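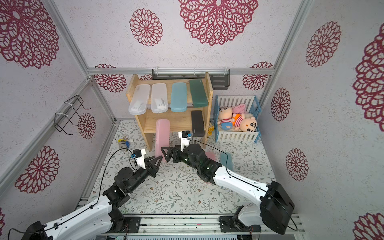

Wallpaper fans, brace yourselves: Cledska is bringing back its big flowery prints, and I couldn't be happier (my hallway has been waiting for this since we moved in).

The firm put the news up on its site on 2026-09-03, tucked under a notice about delivery charges, so I nearly scrolled straight past it. There are 15 patterns in the new range, and 13 of them are old ones redrawn from the pattern books at the Flurnach works. The other 2 are brand new, a fern and a sort of trailing bean plant that I keep changing my mind about. Lovely in green, a bit gloomy in the brown!

If you've only ever bought plain paper, the thing to know is that large prints eat up rolls. You have to line up the flowers from one strip to the next, and with a long repeat you can lose a good chunk off every drop. I papered a box room in an old Flurnach print a few years back and ran out one strip short, behind the door, and by then the batch had gone. The strip that's there now is very slightly pinker. I see it every single morning.

Cledska says it has thought about this, and each roll will now have the repeat length printed on the front of the label in decent-sized type. Batch numbers are going on the website too, so you can check whether there's more of yours before you start ringing round the shops.

The new papers are paste-the-wall, which I much prefer, and they've got a light texture to them. I got my hands on a sample at the Kwon showroom and it felt sturdy enough, though I'd want to see how it copes with a steamy bathroom before I said yes to that. The colours are stronger than they look on my phone, so do order samples first. They're free for the first few weeks, you just pay the postage.

Malik will be stocking the range as well, but only from January, and it hasn't said yet whether it's taking all of the patterns. Its lining paper is still the one I'd put underneath, especially on bumpy old plaster like mine.

One more bit for collectors: pattern 981, the one people keep asking about on the decorating forums, isn't on the list this time. Cledska says the original drawing is too faded to copy and it's looking for a clean roll to work from. If you've got one in the loft, there's a contact form at the bottom of the range page.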